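Farquharson Robotics Club
Minutes of the April general meeting, Room 149, 4:00 p.m.
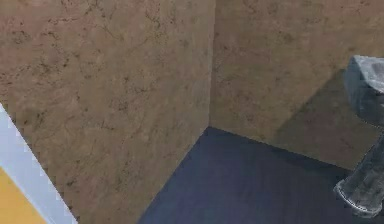
The meeting opened with the simulator, which took up most of the first hour. Bhavana Devadiga chaired and kept these minutes. The simulation group reported that the new practice cell now loads on all the club laptops except the oldest one, which runs out of memory at startup. The cell was rebuilt over spring break so that members can test arm code before they get bench time. The group went over the render on the projector and took comments. The stone-patterned walls were the first thing discussed. Several members like them, and others said the mottled finish is too busy, with all the dark specks and veins. The right wall also looks blurrier than the left, and the pattern on it is smeared sideways. The shadow on the right wall falls where people expect it to, so the light will stay as it is for now. The jagged edge on the pale strip at lower left was noted as a thing to fix.

There was a longer discussion about whether the wall texture matters at all. The vision group said it does for them. Their block finder looks for dark shapes on a lighter background, and they would like to know early if it picks up marks on a wall. The controls group said they never look at the walls and would be happy with flat gray. It was agreed to keep the stone texture as one of 2 wall settings and to add a plain gray setting. The setting will be chosen in the startup file. Whoever changes it on a shared laptop is to change it back before logging off.

Approval of previous minutes

The March minutes were approved with one correction. The name of the gripper code branch was written down wrong and has been changed to "brisska-grip."

Brisska arm (bench arm)

The Brisska arm is working again after the elbow cable was replaced. The old cable had been rubbing on the bracket. A new tie point has been added on the upper link, and anyone running the arm should look at it before powering on. The home position has moved slightly since the repair. The controls group will redo the calibration before the next bench session and post the new numbers on the whiteboard. Until then, please do not run any saved paths from before the repair, even at low speed.

The wrist joint still makes a clicking noise when it turns past the halfway point. Two members took the cover off and did not find anything loose. It was suggested that the gear may be worn. The club will ask for a price on a replacement but will not order one until after the competition unless the noise gets worse.

Gripper pads were discussed. The foam pads wear out too fast and leave crumbs on the bench. The rubber pads hold better but stick to the painted blocks. A member offered to try cutting pads out of an old bike inner tube. Approved, no cost.

Simulator work

The rest of the simulator report covered the following.

The arm model now has limits on every joint. Before this, it was possible to drive the elbow through the base in simulation and get a passing score, which gave people the wrong idea about their code. Some saved programs that used to pass will now stop with a joint limit error. This is expected. Members should fix the program and leave the limits alone.

The floor contact is still too slippery. Blocks set down in the simulator slide farther than they do on the bench. The group has tried several friction values and is not satisfied with any of them. They asked for help from anyone who has time to set a block down on the real bench, push it with a ruler, and write down how far it goes. A sheet for this is taped inside the cabinet door.

The view used for practice runs was also discussed. Newer members said they find it hard to judge how far the arm is from the corner when only part of the arm shows. The simulation group will add a second view from above that can be turned on with a key. They do not want it on all the time, as it slows down the older laptops.

A question was asked about making the simulator match the competition table exactly. The answer was that it can be done for the size and the layout, but the lighting at the event is not known. Last year the tables were next to windows and the teams that had tuned everything to one light level had a bad morning. The vision group would like three or four light levels to test against. The simulation group said they can do this after the joint limit work is fully merged.

Dradar Challenge

Our entry for the Dradar Challenge has been accepted in the student arm division. The task sheet was handed out and read through. Teams must sort blocks into bins, stack a short tower, and then do a surprise task that is announced on the day. The arm must run without a person touching it once the round starts. A restart is allowed, with points taken off.

The total possible score is 445. The sorting part is worth 200 of that, so the group agreed to get sorting reliable before spending time on the tower. One member disagreed and said the tower is what separated the top teams last year. After some discussion it was decided that the tower code will be kept going by two people, and everyone else will work on sorting until the practice round.

Roles for the event were filled as follows. Bhavana will be the team contact and will handle check-in. The controls group will pick one driver and one backup. The vision group will send one person to set the camera and light levels. The pit table needs someone to keep track of tools, and this spot is still open. Anyone interested should tell Bhavana before the next meeting.

The rules say that each team must bring a printed notebook. Ours is behind. The sections on the gripper and the simulator have not been started. Each group is to write its own section and include at least one drawing or screenshot with a label. Please write what was tried and did not work as well as what did. The judges asked about that last year and we did not have much to show them.

Beginner sessions

Attendance has been good. The beginners have finished the unit on moving the arm to a point and are starting on picking up a block. They have been working only in the simulator. Several have asked when they can use the bench arm. It was agreed that a beginner may use the Brisska arm once they have run the same program cleanly in the simulator and an experienced member has looked at it with them. Safety glasses and tied-back hair, as before.

The worksheet for the second unit has a mistake in it. It tells people to close the gripper before lowering it. The file has been fixed, and the paper copies in the red folder should be recycled.

One parent asked if the simulator can be used at home. Yes, the install steps are on the club page. It needs a fairly recent computer. We can't offer much help with home installs, but questions can be posted on the club board and someone will usually answer.

Money and supplies

Gratell has agreed to give the club a discount on motors and cables again this year. The form has to come from the school, so Bhavana will take it to the office. The parts list should be finished first so that we send one order. So far the list has a spare elbow cable, connectors, a box of small screws, and rubber sheet. Add anything else to the list on the board.

The bake sale table was approved by the office for the lunch period. Sign up for a half-hour slot. Items with nuts need a label.

The 3D printer is out of gray filament. There is plenty of orange. Parts that will not be seen should be printed in orange until the next order.

Room use

The chess club has asked to share Room 149 on one of our afternoons. They would use the tables near the door. There were no objections as long as the bench area stays taped off when the arm is powered. Bhavana will reply.

Please wipe the whiteboard only on the left side. The calibration numbers are kept on the right side and were erased once already this term.

Open items

Plain gray wall setting and fix for the strip edge: simulation group.

Second view from above: simulation group, after the joint limit merge.

Recalibrate the Brisska arm and post numbers: controls group.

Price for the wrist gear: controls group.

Block sliding measurements: anyone, sheet in the cabinet.

Test the block finder against both wall settings: vision group, once the gray setting is ready.

Notebook sections: all groups, rough drafts at the next meeting.

Gratell order form and reply to chess club: Bhavana.

Other business

A member asked if the club could build a second, smaller arm next year from printed parts. There was interest. The discussion was moved to the May meeting so that a rough parts list can be put together first.

T-shirt designs are due to Bhavana by the next meeting. One color of ink only. The shirt will be navy unless the shop is out of it.

The meeting closed at 5:40 p.m. Cleanup was done by the vision group. Controls has cleanup next time.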